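April, late evening

Back at the Lurnevell workshop after supper. I spent the first hour on the left hand, which has been dropping its thumb joint whenever the controller restarts. The fault was a connector that had worked halfway out. I pushed it home, put a dab of hot glue on it and closed the cover again. I should have looked there last month.

After that, the Minineo software update. It took 33 minutes and wiped my saved grip settings, so I typed them back in from the notebook. Grip force is at 80 for now – lower than the manual says, but vegetables bruise.
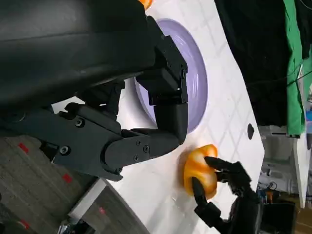 Both hands on the bench job, pepper and lavender plate.

The log file came to 1,281 lines, mostly warnings from the wrist. I will read it tomorrow with coffee. The Mimov cable ties are no good, they go brittle and snap when you bend the bundle. Order the Magyar ones again.

Still to do: shorten the 2 long leads, find the small hex key, ask about the rent for May. Home by eleven. My back is sore from leaning over the table – need a taller stool.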